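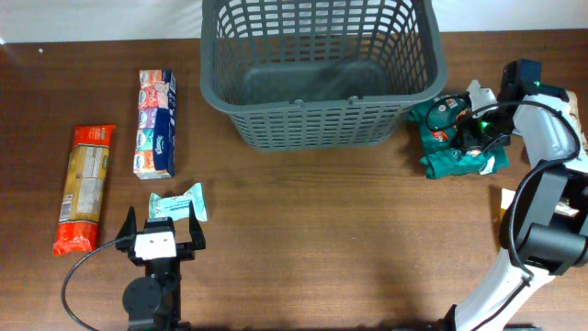
Woltik grip-loss fault

The Woltik grip-loss fault was a recurring failure in Woltik, a two-arm packing system developed by the robotics firm Zerklow for sorting mixed groceries and household goods. The control software recorded items as packed after they had slipped from the gripper. It was first logged in March 2024 at the Plitetti test site, during trials in which two arms moved goods from a table into an open basket.

Background

Woltik used a pair of arms with two-finger grippers. Zerklow promoted it as able to handle "any shelf item," a claim that was never tested in the form it was made. The trial set had 29 products, among them boxed tissues, dry pasta and crinkled snack bags. Rigid boxes gave little trouble. Soft packaging accounted for most of the bad records.

Fault

The software judged a grip by how far the fingers had closed. If they stopped short of fully shut, it assumed something was between them. A snack bag could be pinched by a fold of its film, pass this check and then slide out while the arm was moving. The check was not repeated before release, so the arm opened over the basket and the system added one to its count.

A second form of the fault was the more serious. When a bag slipped only partway, it could hang below the fingers and catch on the basket rim. In one run the arm kept pushing downward and tipped the basket off the table. The force limit had been raised to 100 newtons for an earlier test and left there. No one was hurt, though a technician had been reaching toward the table moments before. The site had no light curtain at the time.

Investigation

Zerklow's first report blamed "irregular packaging" and listed 190 failed grips in 3000 attempts. Kanyarat Onsri, an engineer hired by the Plitetti site to review the logs, disputed the figure. It came from the same counter that was known to be wrong, and it left out any item that had to be put back on the table by hand. Her own total, taken from video, was more than twice as high.

Damián Huerta, then head of testing at Zerklow, accepted the criticism of the counter but maintained that the force limit was a site error. Site records do not settle the point – the page covering the change is unsigned.

Changes

An update released on Sep 28, 2024 added a second grip check above the basket and a fixed force ceiling. Zerklow described the fault as resolved. The supporting data has not been published, and the only outside trial, at the Yen warehouse, used boxed goods alone.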